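Recording shifts at our place, anyone else on this?
Posted by Iqra Khokhar, March

sparrow_lane
I was at Woster for six years, setting out display rooms and packing props. Since March half of us have been moved over to recording. You do the same handling jobs, moving vases, stems, table pieces, but with a gripper in your hand and a camera on it, and the recordings go off to train the arms. The target is 127 recordings a shift. Pay is the same. I want to know what other people have been told about what happens after.

kettleside
Same at ours, only the target is 36 because each job is longer. We were told two years of work. Nothing in writing.

Iqra Khokhar
I'm on the same floor as sparrow_lane. Putting these up so people know what we mean.

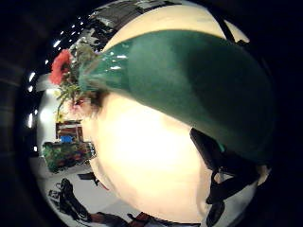
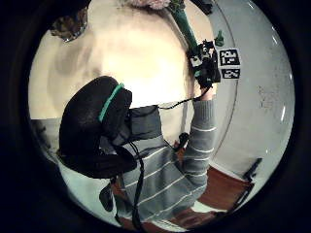
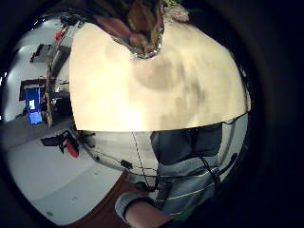
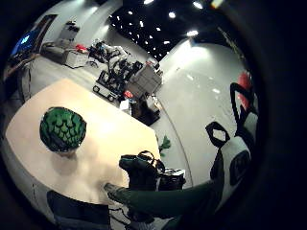

Photos: Iqra Khokhar

The striped jumper is what you end up wearing, layers, it's cold in there. The cables are the thing I'd change first. They run across your front and you spend the shift minding them.

dunmore44
So you're teaching it to do your job. I wouldn't.

sparrow_lane
I've got rent to pay. And the props job was going to 2 people whether we agreed or not.

Razia Zaidi
I don't agree with dunmore44. I did 400 recordings at Kokness over the winter and then moved on to checking them, which is sitting down and pays a bit more. The arms there still can't manage a loose stem without someone standing by. Packing hasn't lost anyone so far.

dunmore44
So far. How many of you went on to checking?

Razia Zaidi
Four, out of a much bigger group. I'm not saying it's fair.

kettleside
What about wrists? Mine ache by two o'clock. We asked for a break every hour and got one every two.

Iqra Khokhar
Same here. I swap hands after lunch, which makes me slower. The supervisor marks down slow ones but doesn't mark down dropped ones, so people rush.

Razia Zaidi
Get that in writing. At Kokness they changed it once three of us put the same complaint in.

sparrow_lane
Will do. Meeting is at 4 pm, I'll ask about checking jobs as well and post what they say.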